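Derkirley Community Board > Police and Crime > Property marking night at the Levton station

tavden_road_tess
Wed 29 October

Went to the property marking night at Levton police station yesterday and I'm so glad I did! I'd been putting it off since the shed break-ins on Tavden Road, thinking it would be a leaflet and a lecture, but the officer on the desk (PC Seul-gi Nam, she's new to our patch) marked both our bikes, the strimmer and my late dad's drill while we chatted. They had 20 kits to give away and there were still 3 left when I went. No charge for any of it.

Gary_Pellets
Fair play for going, but what does a marked strimmer do for anyone? It still gets nicked. My brother had his mower stamped and it never came back.

tavden_road_tess
It might not come back, true. PC Nam was upfront about that. What she did say is they have a storeroom with things recovered from two garages in the summer and no way of telling who most of it belongs to. Made me want to run home and mark the kettle!

MrsGündoğdu
No relation to the Gündoğdu bakery before anyone asks for buns. I got my bike back last year thanks to a frame number, so I'm firmly with Tess. They rang me four months after it went. I'd already bought another one (now I have two, and a husband with opinions about the hallway).

oldmillwatch
Hello all, I do the Watch newsletter for the Old Mill end. Lovely to see some interest! For those who can't get to Levton, this is how we went about it on our street last spring.

1. Go room by room and write down anything you'd be upset to lose. Make, model, serial number. Sheds and garages first, they're the easy targets.

2. Do a table session for the small bits. Clear a decent space, put a few plastic baskets out and work through one lot at a time, otherwise you lose track of what's been done. Have a cuppa to hand, it takes longer than you think.
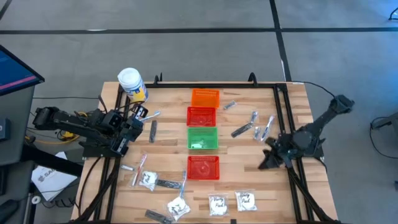

3. Mark with your postcode and house number. UV pen for indoor things, the engraving tool for anything metal that lives outside. UV fades in sunlight so go over it every year.

4. Put the sticker in the window. People skip this one and it's the bit a thief sees.

5. Keep the list somewhere other than the laptop you've just listed.

Gary_Pellets
No. 5 got a laugh out of me, I'll admit. Still say I'd sooner have a patrol car down Tavden Road after dark than a pen.

oldmillwatch
I'd like both, Gary! The patrol question is on the agenda for the November meeting, so do come and say it there.

bikeshed_ben
Don't agree on postcodes. If you move house you've got the wrong address scratched into everything you own. Registering the serial number online is much better and you can update it.

MrsGündoğdu
Why not do both though? An officer looking at a bike in a ditch can read a postcode there and then.

bikeshed_ben
Suppose so. Wouldn't let anyone near my carbon frame with an engraver, mind.

tavden_road_tess
They use a stick-on label for carbon, Ben, I asked! There was a chap in front of me with a very fancy racer and he went off happy.

newbie_in_derkirley
Is there another one of these planned? We only moved here in the summer and I'd love to come. Also are kids' scooters worth doing?

tavden_road_tess
Yes to scooters! The next one is in November, PC Nam is waiting to hear how many kits she's getting. She has asked for up to 100, so bring the neighbours. I'll post the date as soon as it's on the station noticeboard.

Gary_Pellets
Put me down for one then. For the mower.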